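Prints and Multiples > Identification and Condition
Thread: Cronin lithograph, sheet trimmed or not?

gristside_paper
I have a colour lithograph by Cronin, harbour subject, signed in pencil lower right and numbered 4/100. The Pellgate catalogue gives the sheet as 65 x 50 cm. Mine measures 63.8 x 50 cm. Top and both sides have a deckle, the bottom edge is clean. Is this a trimmed sheet, or did the printer work with more than one size?

Tusche
Trimmed. Three deckles and one straight edge on a full sheet of mouldmade means someone has had a knife to it. Check how far the signature sits from the bottom edge. On the two impressions I have handled it was close to 3 cm.

gristside_paper
1.9 cm from the foot of the signature to the edge.

Tusche
There you are, then.

platemark_258
I would not be so quick. Burkirwood printed for Cronin over several years and they tore down larger sheets when stock ran short. A torn edge that has been rubbed with a bone folder can pass for a cut one. Look at it under a loupe in raking light. A cut edge is square, and a torn one has fibres standing off it, even if they have been flattened.

Tusche
A tear does not move the signature a centimetre nearer the edge.

platemark_258
It does if he signed relative to the image and the image was placed lower on the stone. What is the bottom margin compared with the top?

gristside_paper
Top margin 6.1, bottom 4.9. Under the loupe the edge is square for most of its length, with a slight step near the left corner -- as if the blade had been lifted and put down again.

platemark_258
The step is fairly conclusive. I withdraw the point about tearing, though I still say the catalogue sizes are unreliable. Lot 1009 in the same catalogue has height and width the wrong way round. 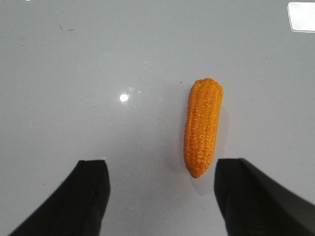
Posted by Fotis Sotiropoulos, January 10, 2018

Agree with trimmed. Two things to add. First, look for the blindstamp. Burkirwood put theirs at the lower left, very near the edge, and a loss of 1.2 cm could have taken all or part of it. Second, check the verso for old hinge residue or mat burn. If the toning runs off the bottom edge without a margin, the cut was made after framing.

On value, the reduction depends on the buyer. Full margins matter more for post-war editions than for older prints, and I would expect a dealer to ask for a fair amount off. Describe it as "bottom margin trimmed, image unaffected" and give the measurements.

gristside_paper
Half a blindstamp, lower left. Toning on the verso runs straight off the bottom edge. I will amend the description.

Tusche
Put the signature distance in as well.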